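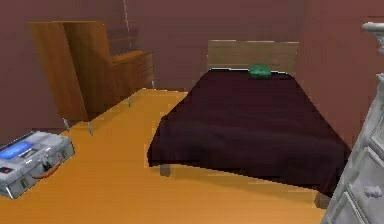
Declare the test conditions before the first run, or do not report the result. Annick Chan put it to our group in those terms before coats were off, and the remark set the direction for the whole visit to Itivent's simulation lab in February.

The visit covered the draft working rules for household robot trials in simulated rooms. Itivent maintains the room library, named Kotus, and runs acceptance trials on it for outside developers. The library holds 1054 room layouts. A layout carries its own record: furniture list, loose objects, wall and floor finishes, start position of the robot, and the version of the physics settings. A change to any of these gives the layout a new number. Earlier practice allowed small edits under the old number, and two sets of results had to be withdrawn as a consequence.

Lise Gill took us through the 13 rules as they now stand. Most are short. Rule 4 requires that loose objects be placed by seed and that the seed be logged. Rule 6 sets the image resolution for each trial class and forbids raising it for demonstration runs. Low resolution is permitted – the Prorach class uses it throughout – provided that the report says so on its first page. Rule 9 deals with what the robot's own camera may see of the robot. The arm model must be rendered when it enters the view, even where it hides part of the floor, and masking it out counts as a change of sensor.

We then sat in on a session. The operator read the layout number aloud, a second person confirmed it against the record, and only then was the run released. Stops were logged with a cause code. Free text is allowed as an addition but does not replace the code.

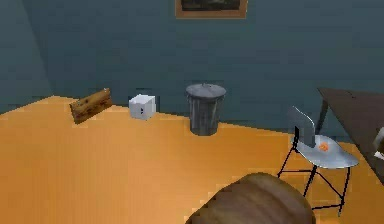
Darlene Gagnon asked whether a pass in simulation should count towards approval for work in an occupied home, and said that in her view it should count for nothing until contact forces had been measured on hardware. Itivent's position is narrower. A pass permits the developer to book hardware time, and the certificate carries that wording.

Discussion after lunch was mostly about Rule 11, on failed runs. All of them must be kept, including those ended by a software fault. Storage is the usual objection. Roughly a third of the group favoured a fixed retention period, and the point was left open.

The wording on operator training is weak. It asks for "suitable experience" and gives no hours. Comments on the draft go to Lise Gill, with the rule number in the subject line.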